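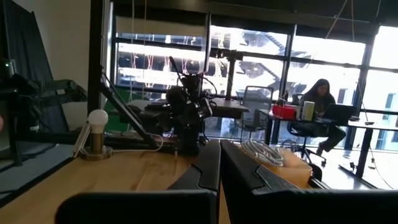 图5-1 腕部视角。近处为夹爪的两指,桌面左侧是灯和白色电线,右指指尖旁是橙褐色容器,里面有一捆白色线缆。

第五讲 从腕部图像到抓取动作:感知、规划与控制怎么接起来

各位同学好。上一讲结束得有点匆忙,手眼标定的推导只讲到一半铃就响了,课后有好几位同学来问,我想干脆在这份讲义的前半部分把它补完,再接着讲这一讲的正题。讲义写得比较啰嗦,这是我的老毛病了,大家可以挑着看,但标了“必读”的两节请务必在上机之前看完,不然到了机房会很吃力的。

图5-1请大家翻到后面时常回来对照,这一讲里的例子基本都围着它转。

一、先把坐标系理清楚(必读)

我们这门课里反复出现的坐标系有四个:基座系B、末端法兰系E、相机系C、物体系O。初学的时候大家都觉得这有什么难的,不就是几个4×4的矩阵连乘嘛,可是每一届做大作业,出错最多的地方恰恰就在这里(我自己写代码也照样会错,所以别不好意思)。

我们约定用T_AB表示“B系在A系中的位姿”,也就是说,它把B系里的坐标变换到A系里。于是物体在基座系下的位姿写成:

T_BO = T_BE · T_EC · T_CO

其中T_BE由正运动学给出,读关节角就能算;T_EC是手眼标定的结果,相机装好以后就当作常量;T_CO来自视觉。下标首尾相接,中间的字母两两消掉,写错了一眼就能看出来。请大家在代码里也照这个习惯给变量起名,别写什么T1、T2、T_new、T_new_final。去年有一份作业里真的出现了T_final_final_2,我改得很辛苦,作者本人来答疑的时候也认不出来了。

标定的时候,标定板固定不动,手臂换若干个姿态,每个姿态记一组T_BE和标定板在相机系下的位姿。任取两个姿态,消去固定不变的量,就得到大家熟悉的形式:

A · X = X · B

X就是我们要求的T_EC,A是末端在两个姿态之间的相对运动,B是相机的相对运动。上节课问到的“为什么不能只平移不转动”,答案就在这里:如果A里的旋转是单位阵,那么平移那一行里X的平移部分会自己消掉,方程对它就没有任何约束了。所以采集的时候一定要转,而且转轴要至少有两个不平行的方向。懒得转手腕的同学,解出来的平移往往离谱得很。

二、腕部视角看得见什么,看不见什么

腕部相机的好处大家很容易想到:越靠近物体,物体在图像里越大,定位的分辨率也就越高,而且末端误差和图像误差在同一个地方看,很多标定上的小毛病会被闭环慢慢吃掉。不过它的麻烦也不少,我们对着图5-1一样一样说。

先说自遮挡。两根黑色手指从图像下方伸上来,占了不小的一块,桌面上靠近指尖的区域正好是我们最关心的,偏偏也最容易被挡住。好在手指在相机系里的位置只取决于夹爪的开合量,所以可以预先做一张掩膜表:把开合量离散成若干档,每一档存一张二值图,运行时按当前开合量取最近的一张,再往外膨胀几个像素。这个办法很土,可是非常管用,比每帧都跑一遍分割便宜太多了。

再说光照。图中背景是整面的落地窗,日光很强,窗外有不少地方已经过曝了。自动曝光的算法通常对整幅图求加权平均,窗子一进画面,曝光就往下压,桌面跟着变暗,而深色的手指和手臂就更容易糊成一团。手腕一转,窗子出了画面,曝光又往上跳。对于靠像素灰度做匹配的算法来说,这种跳变是很致命的。我的建议是把测光区域限定在桌面上,或者干脆锁定曝光。锁定之后过曝的地方就让它过曝好了,反正我们也不去抓窗外的楼。

还有一个问题是背景里相似的结构太多。桌子中间有另一台黑色机械臂,关节多、线也多,旁边又有斜杆和立柱,窗框也是细细的黑色竖条。如果检测器只学会了“深色、细长、有拐角”,那么它会在这些地方热情地报出一堆候选框来。右侧窗前还有一位坐着用笔记本电脑的女士,人会动,椅子也会挪位,特征点如果落在这些区域上,用来估计相机自身运动就不可靠了。所以做位姿跟踪时,请把特征点限制在桌面平面附近,用平面假设加RANSAC剔掉其余的点。

顺便提醒一句,画面里有人,说明安全距离和速度上限的检查必须放在控制层,不能指望感知模块。感知可以漏检,速度限幅不可以漏。

三、线缆:本讲最难缠的对象

刚体的位姿用六个数就说完了,线缆可不行。图5-1里有两处线缆,性质又很不一样,拿来做例子特别合适。

第一处是灯后面绕出来的那根白线,在木桌面上弯成一个弧。它基本摊在平面上,可以用一条平面曲线来近似。步骤是:先在颜色空间里把白色区域分出来(注意灯的圆球也是白的,要按形状去掉),再做骨架化,沿骨架排序取点,最后用B样条拟合。拟合出来以后,每一点的切向有了,夹爪该转多少度也就有了:手指开合的方向应当与切向垂直。浅色木纹和白线的对比度并不高,阈值别设得太死。

第二处是容器里盘着的那一捆,高出了容器的口沿。这里如果还想恢复每一圈线的走向,我劝大家放弃。更实际的做法是把它当成一团形状不规则的物体,在深度图上找局部最高处,再检查那里有没有足够的空间让两根手指下去。抓的时候还要小心碰到容器壁,所以碰撞模型里容器要单独建,最好稍稍放大一圈。

Ngọc Lâm老师在习题课上会带大家把骨架化那一段代码过一遍,她对分叉点的处理讲得比我细致得多,强烈推荐去听!骨架上的小毛刺怎么修剪,两段线交叉的时候该往哪边走,这些在论文里常常只有一句话,自己动手却要折腾一整个下午。

四、规划:别让手臂扫过台灯

有了目标位姿,下一步就是规划。很多同学喜欢一上来就调RRT,起点和终点一填,路径出来了就算完事。桌面上如果只有一个物体,这样也还行,可是像图5-1这样左边立着灯、桌子中间那边还有另一台手臂的情形,就得多想一层。

我们把抓取动作拆成三段:转移段、接近段、撤离段。转移段用采样规划,终点放在目标正上方的预抓取位姿;接近段和撤离段走直线,用笛卡尔插补。这样拆的道理很朴素,接近物体的时候我们希望末端怎么走是可以预料的,不希望规划器在最后关头给我们来一个漂亮的大弧线。

灯可以用一个圆柱加一个球来做碰撞体,大小往宽里取。电线本身要不要建碰撞体呢?这个问题课堂上争论过,Dean Haslam老师主张一律要建,我则倾向于看任务。如果任务就是去碰那根线,把它设成障碍物,规划器当然找不到解。折中的办法是在转移段里算它,在接近段里放开,规划框架一般都允许对指定的物体对关闭碰撞检查。我们俩到现在也没有完全说服对方,大家写报告时选哪一种都可以,但要写明理由。

另一台手臂的处理要看它动不动。静止的时候,读一次它的关节角,把整台的几何模型放进场景就行了。如果两台同时动,就要做时空上的协调,那是第九讲的内容,这里先按静止处理。

五、控制:闭环频率与延迟(必读)

视觉伺服的基本式子大家应该已经见过:

v = −λ · L⁺ · e

e是图像特征误差,L是交互矩阵,上标加号表示伪逆,λ是增益。式子很简洁,可是它没有告诉你图像是多久以前拍的。相机曝光、传输、推理,每一步都要花时间,等控制器拿到误差的时候,手臂早就不在原来的地方了。

所以请一定给每帧图像打上曝光时刻的时间戳,然后到关节角的历史缓冲区里去查那一刻的T_BE,用它来算T_BO。不要用“当前”的T_BE!我知道用当前的写起来最省事,一行代码就够了,手臂走得慢时也看不出毛病,可是速度一上去,目标位置就会随着手臂的运动一起漂,然后大家就开始怀疑标定,重新标一遍,漂得还是一样。

增益的选择上,先从小的开始,看误差曲线是不是单调下降。出现来回摆动,先别急着降λ,检查一下延迟是不是变了。推理线程被别的进程抢占的时候,延迟会忽大忽小,摆动就时有时无,非常折磨人。控制循环和推理循环务必分开线程,控制循环只读最新的结果,绝不等待。

六、上机安排与作业

上机时间是5月8日(星期六),地点仍在老机房,软件环境用课程统一的镜像,里面装好了Fudance工具包。工具包里的示例工程叫Treloar,打开之后先跑标定检查脚本,残差正常再往下做。数据包里有1206帧腕部图像,其中470帧带有线缆骨架的标注,其余的没有标注,可以拿来试你们的分割参数。

作业一:补全掩膜表的生成函数,并比较膨胀前后特征点匹配的内点比例。

作业二:对带标注的图像拟合样条,给出切向角误差的分布图。请画分布,别只报一个平均值。

作业三:在仿真里给图像人为加上延迟,分别用正确的和“偷懒的”T_BE去算目标位置,把两条轨迹画在同一张图上。

三题可以两人一组完成,报告写5页以内,代码放进各组自己的仓库,6月的第一次课之前提交。报告里用到别人代码的地方请写清出处。矩阵命名不规范的,我会在旁边写一句唠叨的话,但不扣分。

参考阅读:手眼标定部分看讲义附录B,视觉伺服部分看第三讲末尾的推导。有疑问的同学可以在课程论坛的“第五讲”帖子下面留言,发问时请附上完整的报错信息和关节角读数。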